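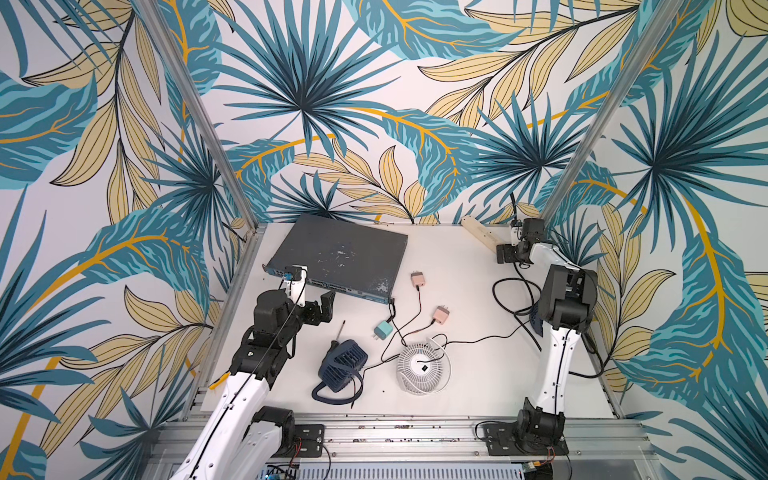 Jaluleo is a software package for controlling pairs of robot arms that share a tabletop. It reads camera images, works out which objects can be reached by which arm, and sends joint commands to both arms on one clock. It was first written by Iason Konstantinidis and is now maintained by Balaskas. The current stable release is dated 2024-09-10.

Overview

The package is split into 4 processes: camera input, perception, planning and control. They pass messages through a shared memory layer called Zaven, which was released separately and can be used without the rest of Jaluleo. Each message carries a time stamp. If the newest image is too old when the planner asks for it, the planner holds both arms still and waits for another.

Jaluleo has been used mainly for work with small electrical goods, such as plugs, chargers, fans and network equipment. Cables are treated as a special case. The planner keeps a rough line for each visible cable and adds a cost to any path that would drag a finger across it.

Perception

Objects are found first in the view from a fixed camera. When a gripper comes near its target, the software gives more weight to the camera on the wrist. The change is gradual, as an early version that switched in one step made the arm jerk.

Close views bring their own problems. A power strip may fill most of the wrist image and be heavily blurred, so that the edges of the socket openings are hard to place. Strips that take several kinds of plug are harder again, with slots lying at different angles on one round face. Jaluleo scores each opening separately and will not begin an insertion until 3 images running agree on the same one.

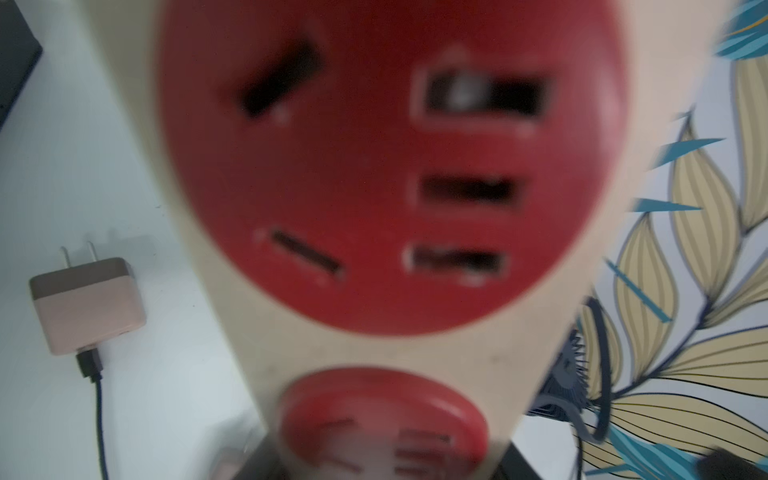
Planning and control

Each arm has its own planner. A third routine, the arbiter, compares the two paths and delays one arm if they come too close. The delayed arm stops where it is and does not back away. Either arm can be named as the leading one in the settings file; the default is the left.

The control process also checks motor current. A sudden rise during a reach is read as contact, and the arm is made softer until the current falls. The limit is set by hand for each joint, and the manual advises testing it again after a gripper has been changed.

Recorded runs can be played back in Gosar, a viewer that shows the images beside the planned and measured joint positions. The test suite held 669 recorded runs in April and has since grown to 827.

Reception

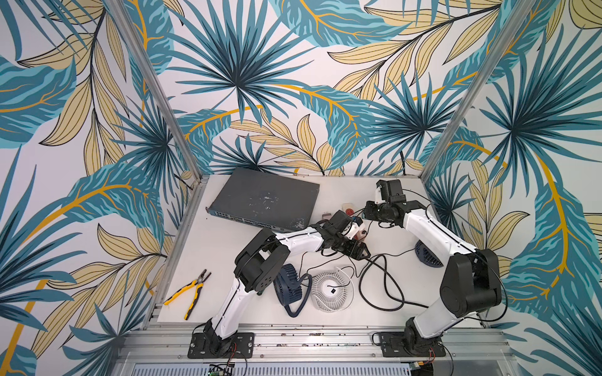

Markos Drakos has argued that the arbiter is too cautious on crowded tables, and that one arm often waits for a path it could safely share. He would prefer a single planner for both arms. Konstantinidis has replied that a joint planner was tried and dropped, as its planning times varied too much from one run to the next. An optional joint mode is listed among the planned features, without a release date.

See also

Zaven
Gosar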